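Clendomwood Toy Library – Frequently Asked Questions
Updated every February. For anything else, ask at the desk. 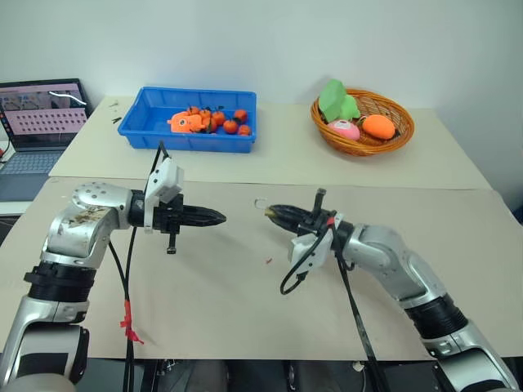 An orange soft toy and tangerines in a blue plastic bin.

Who can join?
Any family living in Clendomwood or Kaltholm. Bring proof of address.

How much does it cost?
Membership is $42 a year. There is no charge per toy.

How many toys can we take home?
Up to four at a time, plus one puzzle or board game. The catalog has 486 items and is kept in the binder by the door.

How long can we keep them?
Three weeks. You can renew once by phone unless another family is waiting.

Are soft toys washed?
Yes, after every loan. Please don't wash them at home – some have parts that can't go in a machine.

What if something breaks or goes missing?
Tell us when you return it. We don't charge for normal wear. Lost puzzle pieces are $2 each, and a lost toy is charged at half the shelf price.

Do you take donations?
We do, if the toy is clean and complete. We can't accept car seats, cribs or anything with a missing battery cover.

Can I book the party box?
Yes. It holds games for up to 40 children and needs a $100 deposit. Email Régis Guérin with your date.

Who handles repairs?
Lourenço Patrício. Leave the toy at the desk with a note saying what is wrong.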